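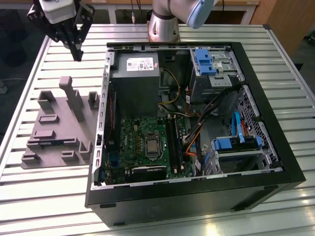 Geöffneter Tower im Zerlegebereich, Prozessor und Speicherriegel noch im Sockel und in den Steckplätzen.

Molach: Zerlegestelle für Altrechner nimmt Regelbetrieb auf

Molach. Die Zerlegestelle für ausgemusterte Bürorechner im Gewerbegebiet Natard arbeitet seit März im Regelbetrieb. Im Probelauf wurden 1678 Geräte angenommen. Davon gingen 887 nach Prüfung und Datenlöschung zurück in die Nutzung, die übrigen wurden in Baugruppen getrennt. Betreiber ist die Mohamedi Rückbau GmbH.

Bearbeitet werden vorerst ausschließlich Tower-Gehäuse. Sie werden liegend geöffnet, damit Hauptplatine, Netzteil und Laufwerkskäfige von oben zugänglich sind. Die Arbeitsanweisung umfasst 7 Schritte. Zuerst werden Datenträger entnommen und erfasst, danach folgen Erweiterungskarten, Arbeitsspeicher und Prozessor. Netzteile werden als vollständige Einheit ausgebaut und nicht geöffnet. Kabel werden an der Steckverbindung gelöst, Abschneiden ist nur bei beschädigten Steckern zulässig.

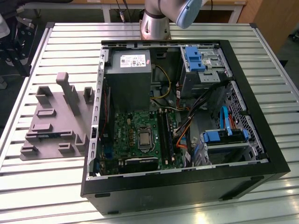
Skavstead, Abnehmer der Leiterplatten, verlangt eine sortenreine Anlieferung: Platinen mit verbliebenem Prozessor würden gesondert abgerechnet, Karten mit montiertem Kühlkörper zurückgewiesen. Für Speichermodule gelte eine eigene Fraktion, auch bei Kleinmengen.

Der Betreiber rechnet im Regelbetrieb mit rund 300 Geräten im Monat. Laufwerksrahmen und Schnellverschlüsse aus Kunststoff werden aufbewahrt, sofern sie unbeschädigt sind, und als Ersatzteile abgegeben. Die Stahlgehäuse gehen in den Schrotthandel.
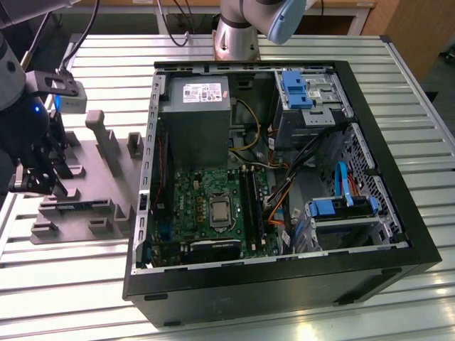

Grafikkarte, Hauptplatine und Netzteil in einem liegenden Gehäuse.

Gewerbliche Anlieferungen sind bis 15 Uhr möglich, Monitore und Drucker werden nicht angenommen.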